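Collberg: The Pick Bench
Photos and text by Ghizlane Bensaid
13 Jan 2019

Gallery 2 of 3

Collberg packs boxed play sets for stores and mail order. Until last July every set was sorted and packed by hand, one person to a table, a full shift on your feet. The company now has a robot arm called Norine, and the people who used to do the picking spend part of the week teaching it.

The bench is where that happens. It is a white table in the room behind the packing line. Someone lays out the pieces, starts a run, watches, writes down the result and lays the pieces out again. A run that goes wrong gets a note in the log and a second try with the same layout. The target is 80 runs a shift, and the crew reaches it on most days.

Two jobs changed more than the rest. The packers on the early shift now rotate through the bench, two days there and three on the line. The shift lead, who used to walk the tables, handles the log and decides which pieces go on next. Pay went up a grade for anyone who finished the 27 hours of training. Four people chose to stay on the line full time, and Collberg kept their places.

Opinions differ. Packers with bad knees like the bench because there is a stool. Others find it slow, and miss talking across the tables. Several asked what happens to the line once Norine can fill a box unaided, and the answer from management so far is that the line stays through next year. 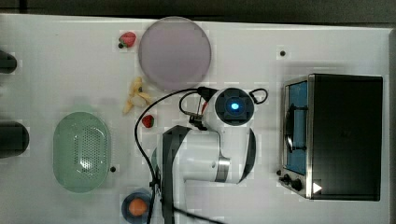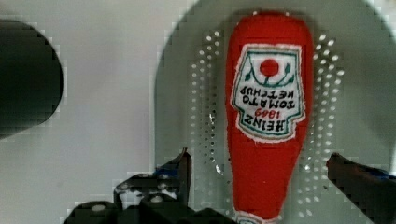 At the bench: the arm over the table with the fruit, plate and toaster oven, and the wrist camera's view of the plush ketchup bottle between the gripper fingers.

Soft pieces take the most time. Hard ones have an edge to close on, but plush gives, and a grip that suits one stuffed toy can be wrong for the next. The log had roughly 600 entries for soft pieces when I visited, and the shift lead had read all of them.

Packers also write the piece notes, a page for each item with the best place to hold it and what to avoid. That used to be passed on by word of mouth to new hires. The pages are kept in a binder by the door, and the line uses them too.

Gallery 1: The packing line
Gallery 3: Loading dock and returns

Prints can be ordered through the Savum office. Please ask before reusing any picture.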